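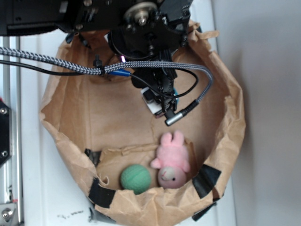
Paper bags and the food waste caddy: notes after a winter

Filed under: Kitchen, Waste

The council changed our food waste collection in the autumn and stopped supplying the green compostable liners. The leaflet said households could use newspaper, paper bags or nothing. I have now tried all of these, plus two kinds of bought liner, and this post sets down what I found. It is long. If you only want the folding method, skip to the section called Folding.

The caddy

Ours is the standard small indoor one with a hinged lid and a handle that locks the lid when pushed forward. It holds 5 litres to the brim, though in practice it is full well before that. It lives on the worktop next to the sink, which is a poor place for it in summer and a perfectly good one in winter. The outdoor bin is larger and goes out weekly.

Two adults live here. We cook most evenings, drink a lot of tea and eat very little meat. The contents are mostly teabags, onion skins, potato peelings, coffee grounds and the ends of things. A household that puts in bones, fish skin or plate scrapings with gravy will get different results, and I would expect the paper options to do worse.

Why line it at all

The caddy can be used bare. I did this for the first part of November. It works, and it costs nothing. The difficulty is the rinse. Coffee grounds pack into the corners and need a brush, and the water you rinse with has to go somewhere. Ours went down the kitchen sink, and the trap under the sink then needed clearing before Christmas. I can't prove a connection.

Newspaper

Newspaper is the traditional answer and I wanted it to be the right one. It takes up water well. The trouble is supply. We stopped taking a paper years ago and the free weekly no longer comes to our street. A neighbour, Nighat Paracha, saved me a stack of hers, and that lasted until the middle of December.

Two sheets laid crosswise will line the caddy, with the ends folded over the rim. The weak point is the crossing at the bottom, where the sheets slide apart when you lift them. Three sheets are better. With teabags in it, newsprint goes soft in a day and a half and tears when lifted, so I ended up tipping the whole caddy over the outdoor bin and accepting that some would stick.

Bought compostable liners

I bought two rolls. The first was Flestness, which is the thinner of the two and slightly cloudy. The second was Stusis, which is thicker and has tie handles. Both fit the caddy. Both carry the compostable mark our council asks for.

The Flestness liners started to weep on the third day if there were coffee grounds in them. The Stusis ones held for five, and the handles are useful. They cost nearly twice as much, and at our rate of use I could not see the point in paying it for something that spends most of a week holding onion skins. I still keep the end of the roll for weeks when we have had fish.

One thing to watch with either kind is age. They are made to break down and they start doing so in the drawer. I found an old roll from the council at the back of a cupboard and the bags split along the fold as I opened them.

Paper bags

By January I had settled on plain brown paper bags. We get a fair number without trying, from the bakery and from Rizvi, the greengrocer on the corner, who went over to paper entirely last year. The greengrocer's bags are the better ones. They have a flat bottom, no window and no coating. The bakery ones are often lined with something shiny, and those should not go in food waste. If you are not sure, tear a corner. Plain paper tears to a furry edge, while a coated one will usually stretch slightly or show a film.

Handles need thought as well. Twisted paper handles are glued on and I pull them off, mainly to stop them getting in the way of the lid. String or ribbon handles have to come off in any case.

Print is mostly harmless in small amounts, according to the leaflet. It asks people to avoid bags that are heavily coloured all over and says nothing more on the matter.

Folding

A flat-bottomed bag is nearly always too tall for the caddy. Cutting it down is the obvious thing to do and I did so for a couple of weeks. Rolling is better. Open the bag fully, stand it up and push the base corners out from the inside with your knuckles. Then turn the top edge outwards and down, a couple of centimetres at a time, until the height is just under the rim. The rolled edge is stiff and keeps the mouth open. A cut edge flops in and you end up dropping teabags down the outside.

Do not press the roll flat. It wants to stay a bit loose so that it can be unrolled again on collection day to close the bag. A bag that has been crumpled beforehand seems to take the roll more readily than a crisp new one, and it sits better against the sides of a round caddy.

Put something dry in the bottom. A folded sheet of kitchen paper will do, or half an egg box torn into pieces. I use the egg box. It holds the wet part of the load off the base of the bag, and the base is where every failure I have had began.

Drain the teabags. I leave them on a saucer until the next pot is made and move them across then. This did more for the life of the bag than any change of paper.

Weights

I weighed the caddy contents through January and February because I wanted to know how much a paper bag would bear. The scale is an old Broletti kitchen one that reads to the gram. The lightest full bag came to 318 grams and was nearly all onion skin and salad. The heaviest was 1465 grams, after a weekend of making marmalade, and it was lifted out with one hand underneath. I would not try that one by the rim.

The bag itself accounts for very little of this. I had 82 bags flattened in the cupboard when I last tidied it, so supply is not a concern for the moment. They do attract silverfish if kept under the sink. Ours have moved to the shelf above the boiler.

Changing it

Paper wants changing more often than the compostable film. I empty ours every second day in winter, and I expect to go to daily from May. Left for four days, the paper darkens at the base and gives way as you lift it. The smell is better than with film – I assume because the paper lets the damp out – and there was much less of the white mould we used to find under the lid.

On the way to the outdoor bin, carry the caddy and not the bag. It is an obvious point and I have mopped the hall floor twice.

In hard frost the bag can freeze to the inside of the outdoor bin and the crew will leave it behind. A sheet of cardboard on the bottom of the bin deals with this. Replace the cardboard when it goes soft. It can go in with the food waste where we are, but check your own council's list, as some don't want it.

Still to try

I have not tested paper through a hot spell, and I have my doubts about melon. Someone also suggested freezing the worst scraps until collection day, which would work if our freezer were not already full of marmalade oranges. I will add a note at the end of August with whatever I find.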